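Breakfast and the Long Morning: A Term Project on Fiber and Fullness

Fotis Dimitriou
Nutrition and Everyday Health, Girkbridge College
Handed in Thu 31 March

Why I picked this

When our class was asked in September to choose a food habit and follow it through the school year, I went straight to breakfast, mostly because mine was so poor. I would have a slice of white toast on the way to the Molura bus, and by the second class of the day I could think of very little except lunch. My aunt in Nasby eats a big bowl of oats every morning and never seems to want anything until noon, and I wondered whether the fiber had something to do with it - or whether she was simply a calmer person than I am!

What I did

I kept two kinds of breakfast going in turns, a week of one and then a week of the other. The low-fiber week was white toast with jam and a boiled egg. The high-fiber week was oats with chopped apple and the same boiled egg, so that the protein would stay more or less even between them. I wrote down the time I finished eating and the time I first felt properly hungry, and I scored that hunger from one to ten.

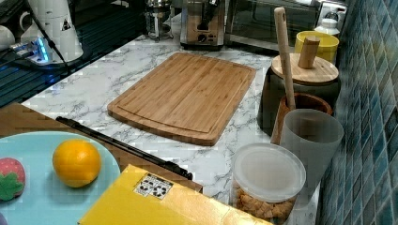
Did the apple have to be peeled for the high-fiber week?
The skin stayed on every time, as a good share of an apple's fiber is in it, and I washed the fruit and cut it into small pieces so it would soften in the oats.

Six classmates kindly agreed to do the same thing alongside me, and they were far more patient with my reminders than I deserved. Ms. Aksoy, our instructor, helped us make one record sheet that everybody could fill in quickly, and between us we logged 200 breakfasts that were complete enough to use. I left out any morning when somebody had a snack before noting their hunger, which happened more often on Mondays than I would have guessed.
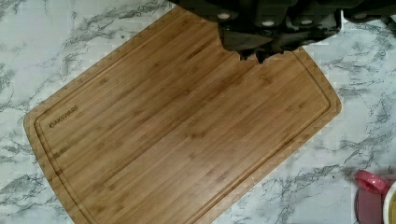 The record sheets also had a line for drinks, and I am glad Ms. Aksoy talked me into it. Two of the group drank a large glass of milk with their toast and only water with their oats, and that muddies the comparison, so I looked at their sheets separately.

What I found

On average the oat breakfast kept us going 20 minutes longer than the toast. That is a smaller gap than I had hoped for when I began, and it varied a great deal from person to person. One classmate saw no change at all, and another disliked oats so much that she left half the bowl most mornings, which can't have helped. The hunger scores were a little lower in the oat weeks too, but we all used the scale in our own way and I wouldn't lean on them very hard.

What I would change

I would weigh the portions properly next time. We used ordinary cups and bowls, and mine at home is a good deal deeper than the others. I would also ask people to write down how they slept, as I was hungry early after every late night, whatever I had eaten. I have kept up the oats anyway, usually with cinnamon.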